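4 min read | 137 shares | 2 comments

Buy the Arm, Skip the Picking Plan

By Ivana Painemal
September 2019

Trandau sells its Darska kit in two parts: the arm with a two-finger gripper, and a yearly picking plan that supplies grasp settings for each item in your stock. I think the first part is fairly priced. The second should not be sold in its current form.

We have run the kit at Dumlao since June on a stock list of 201 items. Most are rigid cartons with flat, parallel sides. The plan charges the same per item for these as for bags and blister packs, and the default grip handles cartons well enough on its own.

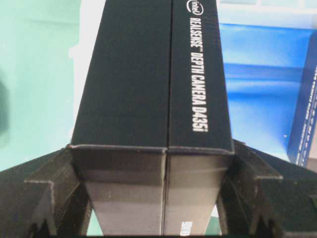 What the plan covers

A RealSense D435i box held between the fingers is typical of our list. The setting supplied for this class of carton differs from the default only in closing force, a value any operator can edit from the pendant. Trandau bills it as a custom profile.

Soft packaging is another matter. There the tuning takes skill, and I would pay for it by the item. Flulusance already prices its service that way. Trandau told me a split plan is "under review" and gave no date.

Until it exists, buy the hardware, budget up to 2 days for setup, and write your own carton settings.

Contact | Copyright 2019 | Back to top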